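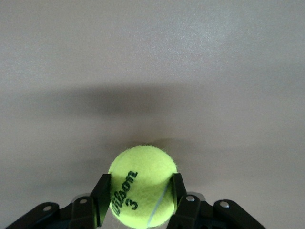 Our group looked at what changed for the staff of the returns room at Plarkolau, a sporting goods warehouse in Rirkovthorpe, after a sorting arm was put in at the end of last winter. Returned balls used to be picked out of mixed bins by hand, checked for brand and number, and dropped into trays. The arm now does the picking. It closes two black fingers on the sides of a ball, and a person still has to decide whether the print is good enough for resale. A yellow-green Wilson with the name and the 3 still crisp and dark goes to the resale tray under the site rules. One with faded print goes to the practice tray.

We visited on a Tuesday and stayed for one full shift. We also interviewed Liette Sutherland, who runs the room, and Brock Cloutier, who has sorted returns there for six years. Our supervisor, Dr. McKinnon, approved the interview questions beforehand.

Pace of work

On the shift we watched, the arm picked 871 balls. The log does not include picks a worker finished by hand, so the room's total was higher. Before the arm, sorters were expected to clear 80 balls an hour each. That target is gone. Workers are now scheduled to spend 20 minutes of each hour at the arm and the rest on inspection, repacking and labels.

Brock told us his wrists are better but his eyes are more tired by mid-afternoon. "I used to look up and talk while my hands did it. Now I'm reading print all day." He would like the inspection lamp moved to the left side of the bench. Liette had put in a request for this in July and was waiting for an answer.

Skills and pay

Two of the five sorters were trained to clear faults and restart the arm. The training took one afternoon. It did not come with a higher rate of pay, and both workers raised this with us without being asked. The other three have to call one of them over when the arm stops, even if it is only a ball stuck in the corner of a bin. We think this was the main source of friction in the room.

Limits of this report

We saw one shift and spoke with two people at length. The labour cost figures we asked for were not provided. We also could not compare injury records, as the older ones are kept at head office.

Recommendations

Train all five sorters in fault clearing. Review the pay rate for that task. Move the lamp.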